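Grarkero Releases Mosoti 2.0 Planning and Simulation Software

Widmont, 30/08/2020

Grarkero today released version 2.0 of Mosoti, its motion planning and simulation package for robot arms. The release replaces the sampling planner used in earlier versions and adds a rendered test environment in which perception and control code can be run together before it is loaded on hardware.

The new planner checks each candidate path against the scene model at up to 2,000 states per second on a single processor core. Box pose estimates are passed to the planner with their error bounds, and clearances are widened to match.

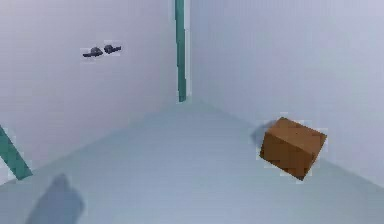
Test cases are stored as plain text files and can be replayed with the same random seed. The regression suite shipped with the package holds 3,736 cases, of which 300 cover box handling near walls and corners. Shadows, wall color and light direction can be varied from the command line.

"Most of the planner faults we logged in May came from stale pose data," said Dariusz Wróbel, lead developer for Mosoti. "Version 2.0 rejects a pose once it passes a set age and asks for a new one."

Scene files from version 1 must be converted with the supplied tool. Drastulau, the controller interface, is included and needs no changes. A single-seat license costs $1,480 per year.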